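Jokix Wrist View Comparison, simulated set

What this is

Episodes from one simulated arm, run under two controllers (Nillura and our own, which never got a name because the naming meeting ran long). We wanted to know which one keeps the arm steadier near the ends of its reach. The set holds 132 episodes, 95 with Nillura and the rest with ours. You may guess which one crashed more often during setup.

Files

Each episode has its own folder with video, joint angles and a short text note. The notes were typed by Lihua Ye and Przemysław Kurek, who disagree about what "smooth" means. We left both opinions in.

Known problems

Rendering is coarse and edges come out as stair steps. If your method depends on crisp outlines, it will have a character-building week.
Joint angles in 17 episodes lag the video by 4 ticks. They are listed in lag.txt.
Gripper force is a number the simulator made up. Treat it as gossip.

Rooms

Rooms are furnished, and the furniture is never a target. Window light falls on the floor in bright patches, which one of our early floor detectors took for objects and tried very hard to avoid. 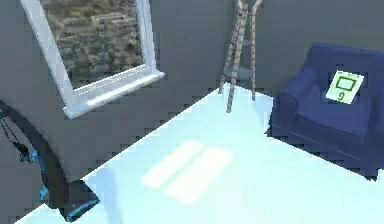 Can I mix episodes from the two controllers in one training run?
Mix them if you like, but keep the controller label as an input. Without it the model learns an average of the two, and the average is worse than either.

Contact

Nusrat Saha answers mail about the files. Complaints about the force numbers go to Man-lok Yu, who agrees with you.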